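**Carpet under tables in a rented hall - tiles or roll?**

Posted by Venla Lahtinen

We rent a room on the ground floor at Lusulholm and have to replace the floor covering before April. The room is 645 square feet. I have two quotes, one from Koivisto for carpet tiles at $2,776 fitted, and one from Olell for a single roll at nearly $4,000. The tables get moved most weeks and people eat in there.

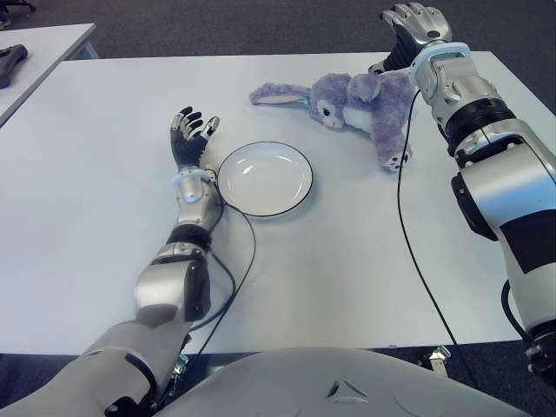 The subfloor is concrete and a bit uneven near the door. I don't mind paying more if the roll lasts longer, but I can't close the room for more than a day. Wednesday is the only day with no bookings. Has anyone lived with both?

**Clekis**

Tiles. We have had them for years in a room that size. When somebody spills coffee you lift one tile, wash it in the sink and put it back - or swap it for a spare. Ask for an extra box now, as the dye lot will be different if you order later. Table legs leave dents in both kinds. Felt pads don't help much on carpet, but wide plastic cups do.

Get the uneven part by the door leveled first. Tile corners lift there and people trip on them.
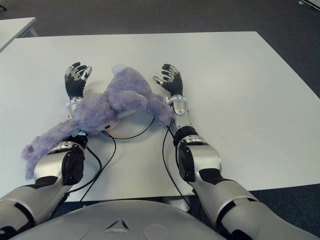
Olell put a roll down for us and I would not go back to tiles, says hallkeeper61. Ours had one seam and it has stayed flat. They needed a day and a half though, so check that before you book. Also ask if the quote includes taking the old carpet away. Ours didn't.

**dmw**

whichever is cheaper, get dark gray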